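April 24, 2022

Grip fault, left arm. Third entry on this and I would like it to be the last, though I said that at the bottom of the second.

The story so far, for whoever inherits the notebook. The left gripper lets go of things. It doesn't drop them with any drama, it just eases off by a hair every so often until whatever it was holding is no longer its concern. The Grarnex controller logs this as code 3411, which the manual translates as "grip deviation" and leaves there. Wonden support suggested a restart. We have restarted.

Ran the sweeping job again on the marble, since smooth floors seem to bring it on, and kept the wrist view up beside the force trace. Plastic is the worst of the lot. Fingers close, force comes up to target, then the trace sags while the position reading swears blind that it hasn't moved. 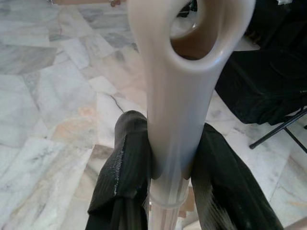 Wrist view, fingers closed on the pale plastic tube.

Things ruled out so far: the supply, the cable (swapped end for end, fault stayed on the left), and my own theory about the finger pads, of which I was fond. The pads from the right side behave just as badly on the left. Put them back afterwards, in the correct order, at the second attempt.

Then the log. 78 grips on the left arm, 17 of them with a 3411. None on the right, which got on with its work and made the rest of us look bad. Every fault comes about 3000 ms after the fingers close, and that is too tidy for slippage. Slippage is untidy. A timer is tidy.

So I read the settings file properly, top to bottom, with tea. There is a hold-current reduction in there, meant to keep the motor cool on long grips. On the right arm it's off. On the left it's on, and has been since the Joltatari update in September, when someone (handwriting in the margin is mine) copied the defaults across to one arm and went home.

Turned it off on the left and started the two-arm job with the brush and dustpan.
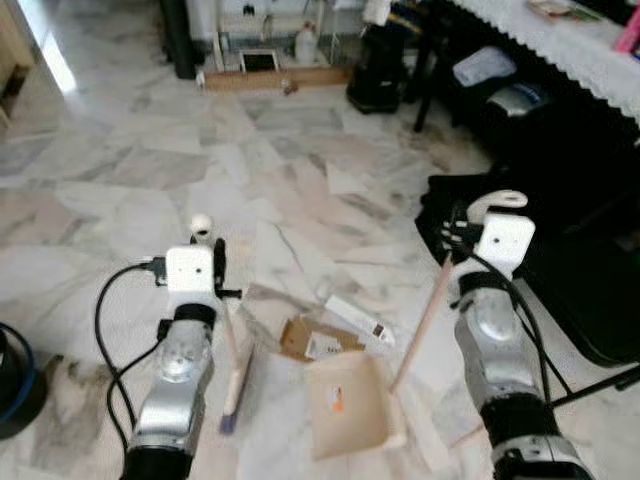 Is it safe to leave the hold-current reduction switched off?
For short grips, provided the motor temperature limit stays on; for anything long, wait until we have a proper temperature run.

Not calling it fixed. The reduction explains the timing but not why most of the grips survived it, unless the heavier or slicker items are the only ones that mind. Need to sort the log by object before I say so in front of Abou Jaoude, who are paying for this and have asked for the cause in one sentence.

Still to do:
Temperature run on the left motor, reduction off.
Compare the two settings files line by line – all of it, not just the bit I suspect.
Find out why the position reading doesn't notice the fingers easing. That one bothers me more than the fault does.
Until then, no fragile items in the left gripper, and hands clear of both arms while the job is live. Stop button within reach, please, and on the table side.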